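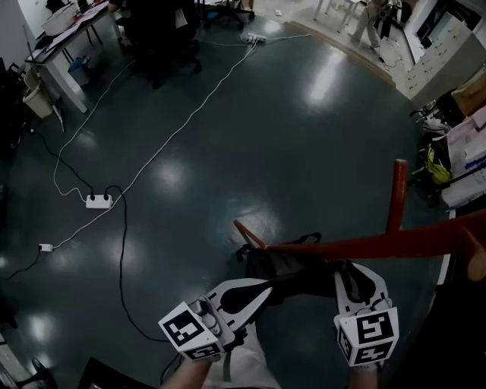
How robots learn from examples

Think about how you learned to tie your shoelaces. Somebody probably showed you, slowly, more than once. Then you tried it yourself and got it wrong, and after enough tries your fingers knew what to do.

A robot can be taught in two main ways. The older way is to write a list of instructions. Move forward this far. Close the fingers. Lift. This works well in a factory where every part arrives in the same place every time. It works badly in a house, where the cup is on the table one day and behind the cereal box the next.

The newer way is to give the robot a large number of examples and let a computer program look for the pattern in them. The program is called a learning system. This page is about where the examples come from.

Who makes the examples?

People do. At the Sidance project in Dridport, grown-ups spend their working day doing small jobs with a tool called a hand-held gripper. They pick up bags, move things off chairs, put pens into pots and tidy leads off the floor. Each time they do a job from start to finish, it is recorded. One recording is called a demonstration, or demo for short.

The people who do this are called collectors. A collector does not need to know how to write computer code. They do need to be patient, and it helps to have steady hands.

What is a hand-held gripper?

A robot's hand is often much simpler than yours. You have four fingers and a thumb on each hand, with lots of joints. Many robots have just two fingers that open and close, a bit like kitchen tongs. This kind of robot hand is called a gripper.

A hand-held gripper is one that a person holds and moves about. There is no robot arm attached to it. The person's own arms do the reaching, and the two fingers at the front do the gripping. The ends of the fingers have black pads on them, and those are the parts that touch things.

You may wonder why the collectors don't just use their bare hands. The trouble is that a bare hand can do things a gripper can't. You can hook a strap over your little finger or pinch a piece of paper with your nails. If the robot learned from that, it would be trying to copy moves it has no way of making. When the collector uses a two-fingered gripper, every move in the recording is one that two fingers can do.

What are the black and white squares for?

On top of each finger there is a white cube with black and white patterns printed on it. The patterns are called markers. They look a little like the square codes you see on posters and tickets.

A computer finds it hard to work out exactly where a finger is from an ordinary video. A marker is much easier. The computer knows what shape the pattern should be, so when the pattern looks smaller it can tell that the finger is further away, and when it looks squashed it can tell that the finger has turned. A cube has several sides, so there is a good chance that at least one pattern can be seen whichever way the gripper is pointing.

From the two markers the computer can also work out how far apart the fingers are - in other words, whether the gripper is open or shut.

How many examples are needed?

A lot. For one job, picking up a bag by its strap, the Sidance collectors made 600 demos. Not all of them could be used. When the recordings were checked, 91 had a problem, such as a marker hidden behind a sleeve for too long, and they were taken out. Another 66 were kept back for testing later. That left 443 for the learning system to study.

You might think it would be quicker to make one perfect demo and copy it 600 times. The learning system would learn very little from that. It would know how to pick up one bag, in one spot, from one side. So the collectors change things. The bag goes on a chair, then beside a chair, then on the floor. The strap is left standing up or lying flat. The chair is turned round.

Why not tidy up first?

Real rooms have things in them. There are cables on the floor, papers on desks, bins under desks, and people walking past. Floors can be shiny, and then the ceiling lights show up in them as bright white patches. A robot that had only ever learned in a bare, clean room could be confused by all of this.

For this reason the collectors work in rooms that are being used. They do have to watch where they put their feet, and the rule at Dridport is that you look at the floor before you pick up the gripper.

What happens to a demo afterwards?

Every demo goes through 3 steps.

First it is checked. A person watches it and decides whether the job was done properly.

Next it is labelled. This means adding a short sentence that says what the job was, for example "pick up the bag by the strap".

Then it is sent to the team in Sturnby, who add it to the rest and run the learning system. This can take a computer several days.

The robot that will try out the bag job is called Mrema. Its first test is planned for December, using bags it has not met before.

Words to know

Collector: a person who makes demos.
Demo: a recording of one job done from start to finish.
Gripper: a simple robot hand, often with two fingers.
Label: words that say what a demo shows.
Marker: a printed pattern that helps a computer work out where something is.

Something to try

Ask a grown-up for a pair of kitchen tongs. Put a bag with a strap on a chair and try to lift it using only the tongs. Move the bag and try again from the other side. Notice what you have to change each time.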